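Workshop notebook – Undside, October
Bench tidy, wire baskets and the pine table

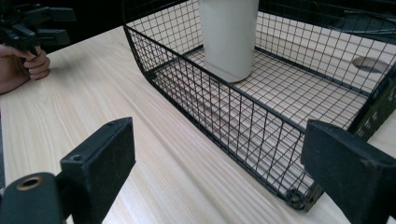 Third go at sorting out the small stuff. The last two attempts went wrong the same way: everything got a labelled tub, the tubs got stacked, and within a fortnight the things we use daily were at the bottom of the stack. This time I'm trying open baskets that stay on the table and hold only what gets used that week. Anything else goes back to the shelves.

The black mesh basket is the one I want to settle on. It was in the back room with old mail in it. I emptied it, wiped it down with a damp rag and left it to dry over lunch. The grid is small enough that a pencil stub won't fall through, but a 3 mm screw will, so no loose fasteners in it. Those stay in the tins.

Notes on the basket, mostly so we can buy or make more like it:

– Rounded corners, good. The square-cornered ones at Prandach catch sleeves.
– Thicker wire at the rim than in the walls. You can pick it up by the rim one-handed with a fair load in it and it doesn't fold.
– It has a curled wire foot at the corner that touches the table. Bare wire on soft pine is going to mark. See below.
– You can see what's in it from across the room, which the tubs never managed.

Feet. Pushed a loaded basket back and forth on an offcut of the same pine, 200 strokes, with a bag of washers in it for weight. Left a faint line you can feel with a fingernail. Unloaded, same number of strokes on a fresh bit of the offcut, nothing I could find. Then did the loaded run again with a strip of felt under the wire, and nothing there either. The felt had started to creep sideways by the end, though. Heat-shrink might be better. Will try a short length slit down one side and shrunk on, if I can get it over the curl. If not, silicone tube.

Until that's done please lift the basket, don't slide it. The tabletop was sanded back to 400 and oiled in the winter and I don't want to do it again before spring.

Position. First spot was the middle of the table, which is silly when somebody wants to cut anything longer than their arm. Second spot was hard against the cable hole, and the plug from the desk lamp couldn't get through. Settled on keeping a hand's width clear all the way round the hole. I've put a pencil tick on the underside of the table edge to show where the basket's near corner should line up. Set on an angle it's easier to reach into from the stool, and I've stopped straightening it.

White containers. We've got a mixed lot of these and the plain white ones are the worst for getting confused. Rule from now on is one white container in the basket at a time, standing up, pushed toward the end wall so it has something to lean on. Tall things in the middle of the mesh tip when the basket is picked up. Tried it with one half full of water, carried from the table to the sink and back, and with the wall beside it there was a bit of a wobble and no spill. In the middle, it went over on the second step. Water went straight through the grid and onto my boots, so that's one more mark against mesh: no liquids without a lid, and a tray under it if there's finish or glue about.

Trays. Stelmakh has a stack of shallow baking trays that would fit under a basket. Zoriana is going past there and will ask for two. If they're too wide we could turn up a lip on some sheet ourselves, but I'd sooner not for something that only catches drips.

Zoriana Kuzmenko's comments, added after she'd used the setup for an afternoon:
"Basket is good for pens, tape, the small square and the marking knife. Not good for sandpaper, it curls and sticks up. Knife needs its cap on every time, the tip goes through the mesh and you find it with your knuckles. Can we have a second basket for things waiting to be put away? I kept wanting to drop stuff in this one."

Agreed on the knife cap. On the second basket I'm less sure. A basket for things waiting to be put away is how we ended up with the shelf by the door. Trying it for two weeks with the condition that it gets emptied before the lights go off. If it's got anything in it the next morning, it goes.

Sandpaper has gone into a flat folder, sorted by grit, coarse at the front.

Cost. The catalogue for the Prisden racking came through and it's 3,000 for the wall, fitted. That's a lot for somewhere to put tape. Baskets and the shelves we already own will do for now. I've kept the catalogue in the drawer, page corner turned down at item 311, the pull-out one, in case we ever do the long wall properly. The depth on that one would suit the clamps.

To do:
– Heat-shrink on the feet, or silicone tube if it won't go over.
– Ask Stelmakh about trays. (Zoriana)
– Label on the second basket with the date it started.
– Grommet liner for the cable hole. Measure it first, the last one we ordered was loose and ended up on the floor.
– Oil a spare bit of pine the same as the top and redo the stroke test. The offcut I used was bare, so the mark may come up worse than it would on the table.

Later, same day. Heat-shrink won't go over the curl. Got as far as the bend and split. Silicone tube went on with a bit of dish soap and stays put when you drag it across the offcut. One foot done, the rest tomorrow morning once I've cut more tube. Still lifting, not sliding, till they're all on.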